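18th July – recruitment workshop notes

Štěpánka Halás and I spent the morning on the Zekix job ad, and what a difference a second pair of eyes makes! We got it down to 300 words, and the salary is finally near the top. 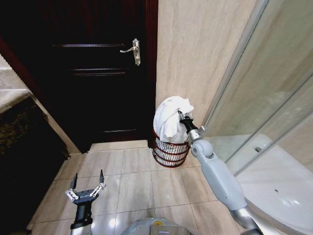 She'd also like the phone screen kept to 14 minutes – I think that's tight, but I'm happy to try it on the Panyasiri candidates first. 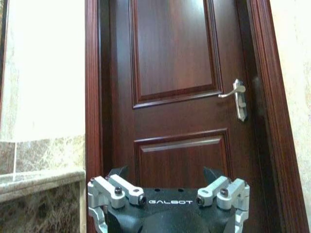 Grillalen want their shortlist in August, so I'll start calling people tomorrow.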